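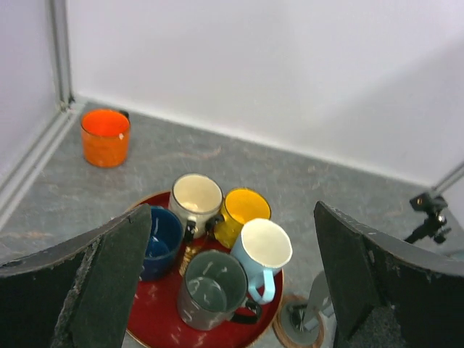
*Five mugs on the red tray, the orange one set apart.*

Subject: Re: [water-list] Softener regenerating too often at Lesten

On March 14, 2024, Tirdale desk wrote:

> The Martinelli unit at Lesten regenerated 4 times last week. At current
> usage we would expect 3. Salt use is up to match. Is the hardness setting
> still right, or has the meter drifted?

The meter is fine. I ran 600 liters through it against the reference gauge and the two agreed to within a liter. I also checked the bypass valve, which is fully closed and does not weep.

The hardness setting is the likely cause. It was raised last June when the supply changed over and was never put back. The controller works out capacity from that number, so if it is set too high, the unit regenerates before the resin is used up. Outlet hardness stays low the whole time, and the kitchen tests would not have caught it.

Proposed change:

- Take two raw water samples, morning and evening.
- Enter the higher result as the new setting.
- Leave the reserve alone until we have a full month of logs.

The Destero cartridge on the drinking tap is a separate matter. It sits downstream of the softener and takes out taste and odor only. Please log its changes under item 2120, separately from the salt.

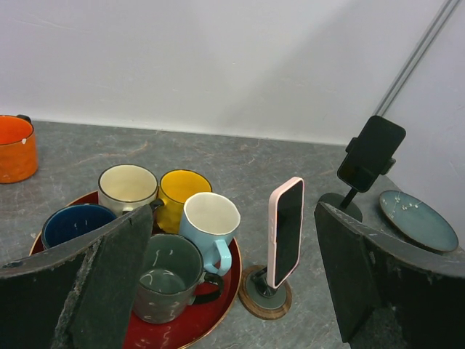 Tirdale replied that the evening sample should be drawn after the tap has run for a few minutes, and asked for the old setting to be written on the controller door before anyone changes it. Agreed on both. I will post the sample results to the list.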